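2026-10-30 – two-arm cell, sock folding

Left gripper fault again. It closes on a sock, the controller reports a good grip, then the current limit trips and the arm holds where it is. Run 139 went this way, and so did 300.
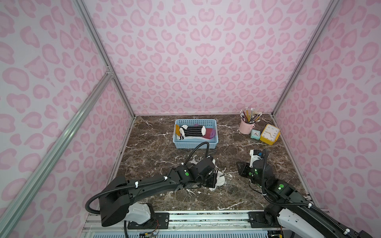
Eulalia Retamal went through the log from run 300. Motor current climbs for nearly 17 seconds before the trip, so the fingers are being driven down into the marble. The table height in the config dates from February, before we swapped the Tiedemann mounts.

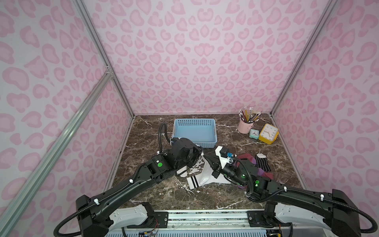
Second problem: with both grippers over the same sock, the keep-out distance between the wrists was not enforced. The check was switched off in the Clekmont profile. I turned it back on and set the speed to low. 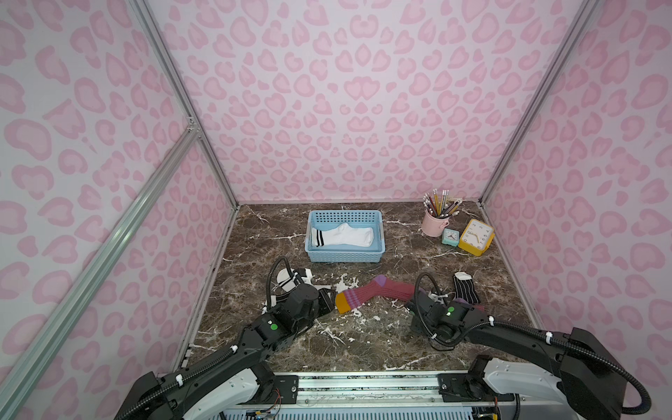 Friederike Bauerfeind wants the cable loops on both arms looked at before we go back to full speed – I agree. Ticket 631 is open for the height offset. Until it closes, one person stays at the e-stop, and no unattended runs.

To do: re-measure the table, re-zero the left arm, ask Horer about spare finger pads.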